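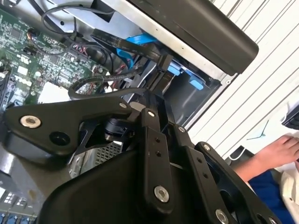

Figure 7. Gripper over the open chassis, Station 2.

Section 6: Running the Teardown Demonstration on Visitor Days

6.1 Before you start

This section covers Station 2 of the Osex open day, where visitors watch the Eller arm working at an opened desktop computer. It assumes the arm has been installed and calibrated as set out in Section 3, and that you have completed the operator induction. If you have only done the visitor host induction, you may stand at the station and answer questions, but you may not enable the arm.

The demonstration runs in two parts. Part A is an approach and inspection pass, in which the arm moves over the open case and stops at set points. Part B is the drive carrier approach. Part A takes most of the session and can be run on its own if the group is small or the schedule has slipped.

Doors open at 10 am. Station 2 should be ready by 9.30.

6.2 Preparing the computer

1. Collect a case from the Udska shelf in the store room. Cases approved for demonstrations have a green tag on the handle of the tote. Do not use a case from the incoming pallets.

2. Check that the power cord has been removed and that the case has been disconnected for at least one full day. The date it was disconnected is written on the tote card.

3. Take off the side cover and put it under the bench. Covers left leaning on the barrier get knocked over.

4. Lay the case in the fixture with the open side facing the arm. Push it back until it meets both stops, then close the clamps by hand. Do not use a driver on the clamps.

5. Look over the inside of the case. Note the position of the power supply, the drive carrier and any cables running between them.

6. Tuck long cables away from the drive carrier where you can do so without unplugging anything. Leave them plugged in. The vision program was taught on cases with the cabling in place and will reject a stripped one.

CAUTION: The edges of a pressed metal chassis are sharp. Wear cut-resistant gloves for steps 3 to 6.

CAUTION: Do not open the power supply, or let a visitor put anything through its grille. The capacitors inside can hold a charge after the cord is removed.

6.3 Starting the arm

1. Turn on the controller at the rear switch. Wait for the Virk start screen. This takes 54 seconds on a cold start, and the screen stays grey for most of that time.

2. Release the emergency stop by turning it clockwise.

3. On the pendant, choose DEMO, then STATION 2. Do not choose PRODUCTION. The production programs use a higher approach speed and do not pause at the inspection points.

4. Confirm that the speed limit in the top bar reads DEMO LIMIT. If it shows anything else, stop and call the floor lead.

5. Press HOME and keep one hand on the enable switch until the arm has stopped.

6. Open and close the gripper twice from the pendant. Listen for grinding and watch for one side lagging. Check that the screws on the linkage plates are seated. If any has backed out, tighten it with the 2 mm key from the station kit and repeat this step.

Note: The pendant counter shows total cycles on the gripper. At the time of writing the Station 2 unit stood at 3,412. The linkage is inspected every 2,000 cycles, and the next inspection falls at 4,000. If the counter goes past that figure during an open day, finish the current session, run no further sessions and log it.

6.4 Part A: approach and inspection pass

1. Bring the group up to the yellow line. Ask for bags and lanyards to be kept behind it.

2. Tell the group that the arm is about to move, then press START.

3. The arm lowers over the case and stops at the first inspection point. The wrist camera view comes up on the wall monitor.

4. Use the pause to point out what is on the monitor. Most groups recognise the motherboard first. Children usually want to know which part is "the brain", so it helps to have found the heatsink and fan before you begin.

5. Press NEXT to move to each further point. There is no time limit at a pause.

6. When the last point is reached, the pendant shows PART A COMPLETE. Press HOME to finish, or go on to 6.5.

Note: Layouts differ between models. Speak from what the monitor shows and not from the printed host card, which was written for one model only.

WARNING: With the arm enabled, only a trained operator may reach in near the case, and only when the pendant shows PAUSED. Visitors do not reach in at any time.

6.5 Part B: drive carrier approach

Run Part B only if the case in the fixture has a drive carrier with blue grip points. Cases with screwed-in drives are not suitable and the program will stop with fault 2.

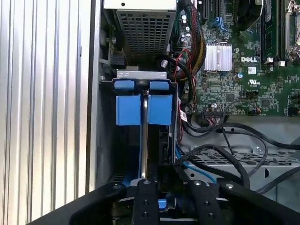

Figure 8. Wrist camera view with the drive carrier and its blue grips at centre left, Dell motherboard to the right.

1. Compare the wall monitor with Figure 8. The carrier should be in view, with the gripper fingers at the bottom of the picture. Small differences in angle don't matter.

2. Check for cables between the fingers and the carrier. A SATA cable lying across the approach is the usual cause of a failed run. If one is in the way, press PAUSE, move it aside and step back behind the line.

3. Press CONFIRM TARGET. A white box is drawn on the monitor over the part the program has selected. If the box is on anything other than the carrier, press REJECT and let the program search again.

4. Press START. The arm advances in short steps and stops before contact.

5. Press GRIP to close the fingers, or HOME to end the run there. With school groups, end the run there - the pull can take several tries and attention wanders.

6. If you go on, keep your hand on the enable switch through the whole pull. Let go at once if the case shifts in the fixture.

7. Place the removed carrier in the grey tray. It goes back in the case before the next session.

6.6 If something goes wrong

Arm stops with no message: the enable switch has been released or squeezed too hard. Let go, press RESET and hold it again at the middle position.

Fault 2, target not found: check the bench lights. Glare off the ribbed metal can wash out the camera view. Turn the left lamp toward the wall and try again.

Gripper closes off-centre: press HOME, then repeat step 6 of 6.3. If it happens again, run Part A only for the rest of the day and write it in the station log.

Monitor is blank but the arm is moving: press PAUSE. Do not continue without the camera view. The cable behind the monitor works loose, so check that first.

6.7 Closing the station

1. Press HOME, then turn off the enable key and remove it.
2. Push in the emergency stop.
3. Switch off the controller at the rear.
4. Refit the carrier and the side cover and return the case to its tote.
5. Enter the counter reading and the number of sessions in the log, and hand the key to the floor lead.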